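FOR IMMEDIATE RELEASE - August

Trellex opens the Mundar house for an afternoon of hand-held gripper work

Doors at 1:30 p.m., first demo at 2. Free, but sign up first, the rooms are small.

Trellex will open its Mundar training house to the public this August for one afternoon. Visitors can watch the home-tasks team at work and try a gripper themselves. Bedroom, kitchen, hallway. The garage stays closed, wiring not finished.

The house has been in use for nine months. In that time the team has logged 527 hours of household handling, mostly cloth. Clothes, bedding, towels, more clothes. Cloth is slow going. It never lies the same way twice, and a grip that works on a sleeve can fail on a thick hem.

"People expect a big machine and they get somebody standing by a bed with a gripper in each hand," said Bohumila Hrubý, who runs the Mundar house for Trellex. "Then they try to fold a coat with it and go quiet for a while. It's harder then it looks."

The afternoon in short:

2:00 p.m. Clothing on the bed, upstairs. Groups of nine, two staff per group.
3:00 p.m. Kitchen drawers and shelves, with partner firm Fakent.
3:45 p.m. Hands-on hour. Anyone over 12 can have a go, under 12 with a parent.
4:45 p.m. Short talk from Fashola on how recordings are checked and sorted, then questions.

Fashola joined the project in the spring and now handles all review work. Some 380 garments are in rotation, most of them bought second hand in town. Donations welcome on the day, adult sizes, clean please. No shoes.

Parking on the street only. The lot behind the house is for Fakent's van and the catering. Upstairs rooms are reached by one flight of stairs, there is no elevator; the kitchen demo and the talk are both on the ground floor and step-free. Coffee and cake in the hallway from 3.

There are 61 places. Sign up at the Trellex front desk or by phone, names will be be taken until the list is full. Press are asked to come at 1:00 p.m. for a walk-through with Ms. Hrubý before the doors open. Photography is fine in all rooms, please ask before taking close-ups of visitors.

Dark clothing on a striped bedspread, with hand-held grippers:

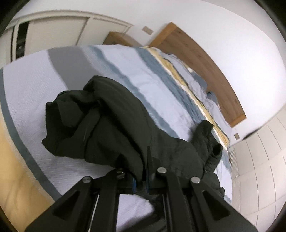
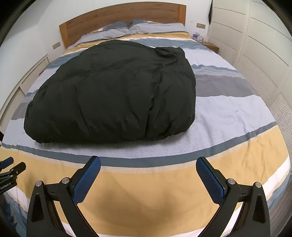
Can visitors bring their own clothes to practice on?

One item per person is fine for the hands-on hour, as long as it's clean and has no pins or loose beads. Staff will hand it back before the talk starts.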